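Home | Ask | Browse | New posts | Log in

Flurkirville Community Help > Phones & Internet

Landlord's building only takes parcels through an app. Is this allowed?
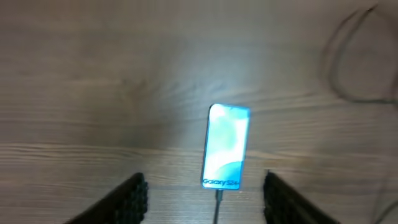
Phone on the table.

Posted by Agustina Leiva

I rent a third-floor unit in the Zanddale building and until July we had a perfectly good parcel shelf in the lobby. It has been replaced by a wall of grey lockers, and the lockers only open with a code from an app called Kabbaj. My own phone runs it fine, if by fine you mean it logs me out whenever I am standing in front of the locker with my arms full. My mother lives with me and has a flip phone she has no intention of giving up. Her name is on the lease too.

Management says the app is "a building amenity" and therefore optional, but the couriers have been told to leave everything in the lockers, so I am not sure what the other option would be. I have written to them twice and received a survey. Do they have to offer something else? And is there any way to get a code without the app? She's in unit 321 and gets prescriptions delivered, so it isn't only about my shoes.

Pirjo Hakala
Two separate problems there, so I'll take them one at a time.

Getting a code: look at the side of the locker bank for a sticker with a support line. Ours has one at knee height, presumably for the benefit of toddlers. Ring it, give the unit number, and ask them to set her up as a "non-app resident". You get a permanent PIN of six digits and the parcel notice goes to a landline as a recorded voice. It took me 46 minutes on hold, so make tea first.

Whether they have to: read the lease and see if parcel receiving is mentioned anywhere. In mine it sat under "common services", and once I quoted the clause number back at the office they grew noticeably more helpful. Write to them on paper, keep a copy, and ask for a reply by a set day. If that goes nowhere, the tenancy office will tell you for free where you stand, and I would trust them over anyone on here, including me. For the prescriptions, ask the pharmacy to mark them "hand to resident". The driver has to come up then.

trosudier_815
just get her a cheap smartphone?? my nan learned in a weekend

Agustina Leiva
Thank you Pirjo, sticker found, behind the recycling bin. She has her PIN and has written it on the fridge in marker. Still waiting to hear from the office about the lease. As for the smartphone, you are welcome to come over and suggest it to her yourself.

Contact us | House rules | © Flurkirville Community Help | Back to top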